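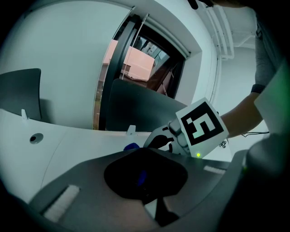
marker card on the right, bristle strips either side of the pad

Flimby forum > Home & Garage > Quiet flooring for a workroom?

osia_fan40
So I'm redoing the floor in my workroom (over the garage, my kid sleeps right below part of it) and I'm stuck between cork and those rubber tiles. The Coman cork is 705 for the whole room, which made me gulp a little. Rubber would be way less. Anybody live with either one?

gelercombe_gal
Cork, cork, cork! I've had mine in since March and I love it. Warm on bare feet, and I drop stuff constantly. Get the thicker one if your doors clear it.

mudroom9
Gotta disagree. My chair wheels chewed up cork in one winter. Rubber smells for a couple weeks and then you forget it's there.

gelercombe_gal
Did you use a mat under the chair though??

mudroom9
No, and I don't want a mat. If I'm paying for a floor I want to roll on the floor.

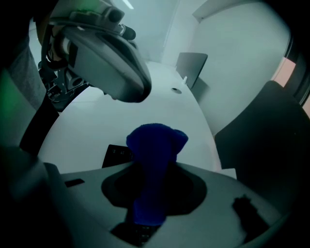

blue fuzzy finger, second gripper at upper left

tallpaul_ish
Neither one does much for footsteps if the subfloor squeaks. I put 90 screws in mine before laying anything and that helped more than the rubber did. Took an evening and my knees hated me.

osia_fan40
Ugh, mine squeaks by the door. OK, screws first. Do you pull the baseboards or just work up to them?

tallpaul_ish
Pull them. You'll want the gap for cork anyway.

mudroom9
Or for rubber :)

osia_fan40
Ha. Ordering samples of both tonight, will post when they show up.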